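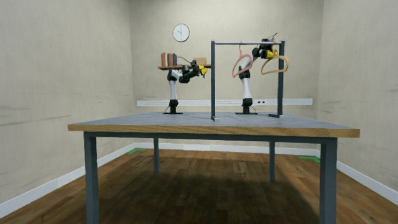 The Sovico hanging rail is a freestanding garment rack sold flat-packed, and I have used one in a narrow bedroom since July. It replaced a Plirnex wardrobe whose back panel had separated from its grooves. Racks of this general pattern are usually judged on the floor, but much of the daily work involves whatever surface is next to them. A large rectangular table with square-section legs and a rail beneath its front edge is a good base for sorting and folding, and a freestanding rack can also be set directly on top of one if the ceiling allows. I tried both positions. On the table the rail was too high for me to hang a shirt without lifting my elbows above my shoulders, so the rack went back to the floor.

## Assembly

The box contains the rail, the uprights, the feet, a bag of bolts and a hex key. The instructions are printed on one folded sheet and are adequate, with one error: the drawing for the feet shows the bolt head on the inside, where it catches on the floor and makes the rack rock. Fit it from the outside. Assembly took me 13 minutes, including the time spent reversing that bolt.

The threads were clean. One plastic end cap was loose and has since been fixed with a drop of glue. Sovico includes no spare caps.

## Stability under load

Side-to-side stiffness is good when the weight is spread evenly. With five winter coats bunched at one end, the rail dipped visibly and the opposite foot became light enough to slide with a push. Moving two of the coats to the other end corrected this.

Front-to-back stiffness is only fair. The feet are short, and a heavy coat pulled forward by the sleeve will bring the rack with it. The Dinent rack I owned before the wardrobe had longer feet and did not do this, though it took up more of the room and I tripped on it regularly.

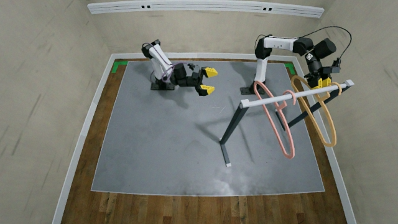
Vol. 2, p. 5

## Floor contact

The feet have hard plastic pads that mark soft wood. A flat mat under the rack prevents this and also reduces the rocking on uneven boards. Thick carpet makes the rocking worse. Ji-hoon Baek, who tested the same model for the Seneviratne newsletter, recommended felt pads, but on my floor they let the rack creep toward the window - a slow drift of around an inch a month.

## Hangers

The rail accepts every hanger I own. Thick wooden hooks fit with little clearance and drag when moved. Plastic hangers slide freely, which is convenient for loading and less so if the floor is out of level, when lightly loaded ones collect at the low end. Leave the rail dry; silicone spray makes this worse.

## Verdict

Recommended for shirts and light jackets in a room with a firm floor. For heavy coats the Dinent is the better rack if there is space for its feet. The price is fair, and the finish on mine has not chipped except at one bolt hole, where I overtightened it. Sovico sells replacement feet separately but not the rail.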